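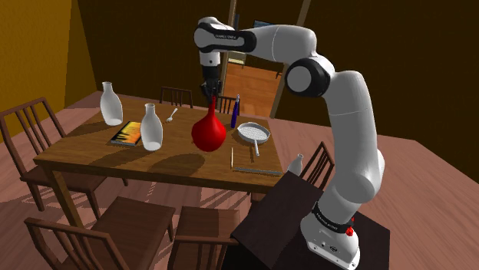 줄레마 타피아 말로는 목이 가는 물건은 잡는 게 문제가 아니라 든 다음이 문제라고 한다. 목을 집고 들어 올리면 무거운 몸통이 아래에서 추처럼 흔들리니까, 손목을 빨리 돌리는 순간 손가락 사이에서 미끄러진다고. 그러니까 몸통을 잡을 생각은 접고 목을 잡되 천천히 들라고, 회의 끝나고 복도에서까지 두 번이나 말해 줬다. 나는 고개를 끄덕이면서 속으로는 '그래도 몸통이 더 안정적이지 않나?' 하고 있었다. 고집이다, 고집.

그래서 저녁 먹기 전에 혼자 계산을 좀 해 봤는데 몸통은 처음부터 안 되는 거였다. 그리퍼가 벌어지는 폭보다 꽃병 배가 더 넓게 나온다. 이걸 왜 이제야 봤지? 모델 파일에 치수가 다 적혀 있는데! 지난주 내내 몸통 후보 자세를 만들어 놓고 왜 자꾸 튕기나 로그만 들여다보고 있었으니 참. 수첩에 크게 써 놨다. 물건 치수부터 볼 것.

우리 동아리가 준비하는 건 멘홀름 대회 시뮬레이션 부문이다. 식탁 치우기 과제. 식당 방 하나에 식탁이 있고, 그 위에 병이며 책이며 포크며 프라이팬 같은 게 흩어져 있고, 프랑카 팔 하나가 그걸 정해진 순서대로 옮겨야 한다. 방 배치는 주최 쪽에서 준 파일 그대로 쓰는 거라 우리가 손댈 수 있는 건 제어 코드와 파지 자세뿐이다. 처음 열었을 때는 의자가 왜 이렇게 많아, 했다. 팔이 움직이는 데는 별로 방해가 안 되는데 내가 시점을 돌려 볼 때마다 등받이 살이 화면을 가린다. 시점 고르느라 쓴 시간만 모아도 숙제 하나는 했을 거다.

오늘 오후는 거의 다 빨간 꽃병에 썼다. 그리퍼를 꽃병 바로 위로 데려가서 똑바로 아래를 보게 하고, 주둥이 쪽 가는 목에 손가락을 맞추는 데까지. 말로 하면 한 줄인데 이게 참 오래 걸린다. 높이가 조금만 낮으면 손바닥 쪽이 주둥이를 누르고, 조금만 높으면 손가락이 허공에서 만난다. 내려가는 속도를 줄였더니 이번에는 제한 시간이 걱정이고. 한 번 시도에 주어지는 시간이 180초인데, 그 안에 다른 물건들까지 다 해야 하니까 꽃병 하나에 세월아 네월아 할 수가 없다.

네 시쯤엔가 드디어 목에 손가락이 닿는 자세를 찾았다. 너무 반가워서 화면을 저장해 두고, 그대로 닫기 명령을 넣었다. 꽃병이 넘어갔다. 아니, 넘어간 정도가 아니라 빙글 돌더니 흰 병 하나를 치고 식탁 밖으로 나가 버렸다. 옆자리에서 웃음이 터졌고 나도 웃었다. 실제 꽃병이었으면 못 웃었겠지. 시뮬레이션의 좋은 점은 키 하나 누르면 다시 멀쩡하게 서 있다는 거다 :)

왜 돌았는지는 한참 뒤에 알았다. 손가락 두 개가 동시에 닿지 않고 한쪽이 먼저 닿아서 목을 밀고 있었던 거다. 중심이 아주 조금 어긋나 있었다. 눈으로는 절대 안 보이고, 접촉력 그래프를 띄워 보니 왼쪽이 먼저 툭 올라가고 오른쪽이 한참 뒤에 따라온다. 그래서 먼저 닿은 쪽에서 힘이 느껴지면 팔 전체를 반대쪽으로 살짝 옮겨 주는 코드를 넣었다. 조잡하다. 부호를 거꾸로 써서 처음엔 꽃병을 더 세게 밀었다. 고치고 나니 서 있기는 선다. 드는 건 아직.

중간에 브리르노우 때문에도 한바탕했다. 우리가 경로 계획에 쓰는 라이브러리인데, 팔을 받침대 쪽에서 식탁 위로 넘길 때 가끔 팔꿈치를 말도 안 되게 접는 경로를 내놓는다. 목적지가 코앞인데 혼자 체조를 한다. 난수 시드를 고정하면 얌전해지지만 그건 그냥 덮어 두는 거라서 찜찜하고, 팔꿈치를 위로 유지하라는 조건을 넣으면 계산이 느려진다. 일단은 조건을 넣는 쪽으로 갔다. 느린 게 체조보다는 낫지. 이 부분은 다음 회의에서 다시 얘기하기로 했다.

줄레마한테 목 쪽으로 바꿨다고 메시지를 보냈더니 답이 금방 왔다. 그럴 줄 알았다는 말은 안 하고 (고맙게도) 들어 올리는 구간에서 손목 관절 속도 제한이 얼마냐고만 물었다. 제한? 안 걸어 놨다. 기본값 그대로였다. 그랬더니 한참 뒤에 긴 답이 왔는데, 처음 들어 올릴 때는 손목을 아예 고정해 두고 위로만 가다가, 몸통이 안 흔들리는 게 확인되면 그때 옆으로 옮기라는 거였다. 자기는 댐스테드에서 연습할 때 물주전자로 똑같은 일을 겪었다고. 그 주전자가 시뮬레이션이었는지 진짜였는지는 못 물어봤다. 진짜였으면 좋겠다, 좀 재미있으니까.

아, 그리고 시바쿠마르 관 지하 서고에서 빌린 책! 파지 이론 책인데 1985년에 나온 거라 종이가 누렇고 그림이 전부 손으로 그린 것 같은 선화다. 별 기대 없이 폈다가 두 손가락으로 둥근 기둥 잡는 장을 다 읽어 버렸다. 두 접촉점을 잇는 선이 물체 중심을 지나야 한다는 얘기가 나오는데, 오늘 내가 그래프 보면서 반나절 걸려 알아낸 게 바로 그거다. 어제 읽었으면 오후가 통째로 비었을 텐데. 식식거리면서 그 쪽에 포스트잇을 붙였다. 반납하기 전에 꼭 떼야 한다, 지난번에 한 소리 들었다.

저녁은 동아리방에서 컵라면. 다들 과제 얘기하다가 어느새 물건 순서 얘기로 넘어갔다. 나는 꽃병을 맨 먼저 치우자는 쪽이다. 식탁 가운데쯤에 떡하니 서 있어서, 저걸 그대로 두고 뒤쪽 흰 병에 가려면 팔이 돌아가야 한다. 반대하는 쪽은 꽃병이 제일 위험하니까 맨 마지막에 하자고 한다. 처음에 넘어뜨리면 다른 물건까지 줄줄이 쓰러지고 점수가 다 날아간다고. 오늘 꽃병이 흰 병 치는 걸 다 같이 본 뒤라서 내 주장이 좀 약했다. 결론은 못 냈고, 순서 두 가지를 다 돌려 보고 기록으로 정하자고 했다. 컴퓨터는 밤새 돌리면 되니까 좋은데, 밤새 돌려 놓은 게 새벽에 죽어 있으면 그날 하루 기분이 상한다. 저장을 자주 하게 바꿔 놔야지.

포크는 벌써부터 걱정이다. 납작한 데다 비스듬히 놓여 있어서 그리퍼가 위에서 내려가면 손가락 끝이 나무판에 먼저 닿을 것 같다. 책도 그렇고. 납작한 것들은 밀어서 식탁 가장자리 밖으로 조금 내놓고 옆에서 잡자는 의견이 나왔는데, 가장자리로 민다는 말만 들어도 오늘 꽃병이 생각나서 어깨가 움츠러든다. 프라이팬은 손잡이가 곧으니까 그나마 할 만할 것 같고... 이러다가 또 며칠 까먹겠지.

밤에 한 번 더 켜 봤다. 손목 고정하고, 위로만, 아주 천천히. 올라갔다! 바닥에서 떨어지는 게 보이는데 숨을 참고 있었다. 그런데 어느 높이부터 손가락 사이에서 조금씩 흘러내리기 시작하더니 결국 툭. 쥐는 힘이 모자라는 건지 마찰 계수가 낮은 건지 모르겠다. 마찰은 대회 파일에 정해진 값이라 못 건드리고, 힘은 올릴 수 있는데 너무 올리면 또 튕긴다. 줄레마한테 물어볼까 하다가 시계를 보니 밤 11시라 참았다. 하루 종일 물어봤으니까 이건 내가 먼저 좀 해 보자.

내일 할 것. 쥐는 힘 바꿔 가면서 기록하기, 손목 속도 제한 값 적어 두기, 순서 두 가지 밤에 걸어 놓기. 엄마한테 전화도. 겨울 이불 부쳐 준다고 했는데 주소를 아직 안 보냈다.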